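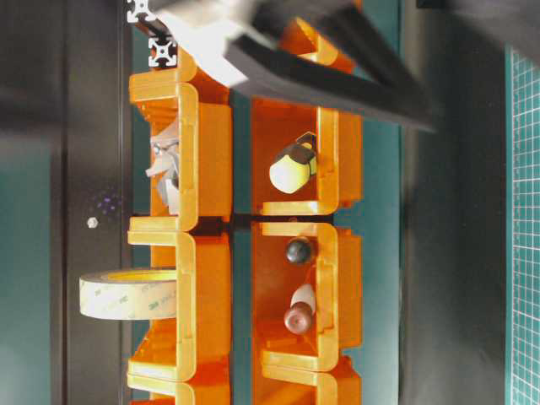
I nearly didn't go to the Nemico open day. It was a long drive to Ondley for what the invitation called "a morning of small-parts picking", and I've sat through enough slide shows to be wary. But I've been looking for something to put in front of our storage bins for months now, so on 4 March 2018 I filled the flask and set off.

The place is tucked behind a tile warehouse and you'd drive straight past it (I did, twice). Coffee was decent, the biscuits were better, and by the time everyone had found a badge we were split into groups and sent round the units. Ours started with the one I'd come for, the Kasten bin-picking kit, which Nemico sell as a package: arm, mounting frame, software and a day of someone coming out to set it up.

What I liked straight away was the mix of things they'd put in the bins. At most demos you get a row of identical plastic blocks and the arm looks like a genius. This lot was much closer to the drawer in my kitchen — a big roll of 3M double-sided tape poking well out of its bin, something crumpled and silvery-white, a shiny black ball sharing with a little brown thing with a white top. If you pick orders for a living you'll know that crumpled stuff and shiny stuff are where these systems fall over, so good on them.

I stood as near as I was allowed and watched the arm go down to the yellow cylinder with the black cap. The tool on the end is much thinner than I'd pictured from the brochure, and I can see why you'd want that with bins packed so close together.

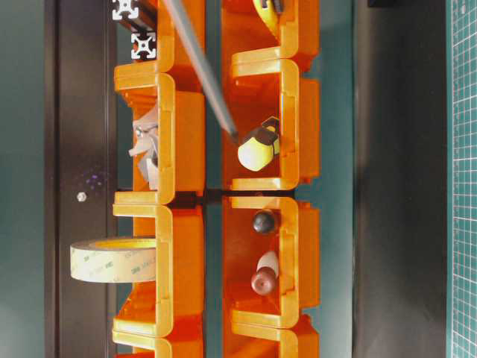 The Kasten arm down at the capped cylinder, with the tape roll sticking out on the left.

I asked about speed and got a straight answer, which was 240 picks an hour on mixed items with the standard settings. Our packers beat that easily on a good morning, though not at four in the afternoon! The kit keeps a list of up to 200 items before you have to pay for the bigger licence, and that could be a sticking point for us, as we've got more than that in hair accessories alone.

Other grumbles: the touch screen menus are fiddly, the price list was only handed over when I asked a second time, and the guarantee runs for nine months, where I'd have hoped for at least a year.

After lunch we had a quick look at the Courtois conveyor, which they're bringing out in September to feed the same arm. It was still in bits, so I can't say much about it except that it's 7 metres long and wouldn't fit in our unit without moving the kettle.

I've asked for a quote on a trial and I'm going to send them a box of our own awkward bits to try, starting with the hairnets.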